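Teaching a shelf pick by remote control, without fooling yourself

Most guides to teleoperation promise that you drive the arm a few times and the robot "gets it". I've run the Ghasemi course at our workshop in Skutville, and I don't believe that for a minute. 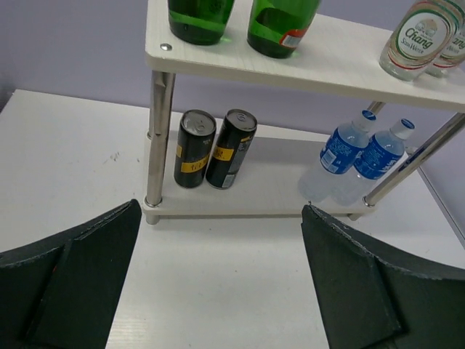 What you get from a handful of good drives is a robot that copies a handful of good drives. If you want more, go slowly.

1. Set up two levels. Glass bottles up top, cans and plastic bottles on the lower board. The low level is the hard one, so start there.

2. Drive from the wrist view only. If you peek over at the real shelf, you're using information the robot won't have. People cheat on this constantly.

3. Approach with the fingers wide and straighten up before you go under the top board. Watch the legs — a chrome leg is easy to clip when you're staring at a can.

4. Close, pause, lift a little, back out the way you came.

5. Move things between drives. Lay a bottle down, turn a can, shift the whole unit.

6. Bin the clumsy drives. Keep the ones where you missed and recovered cleanly.

The Skesoreo handbook says 120 drives will do for one shelf. We kept 410 and I still wouldn't leave it alone with glass. Before you trust any success rate, run 5 layouts you never recorded — and write down the failures too.

Soren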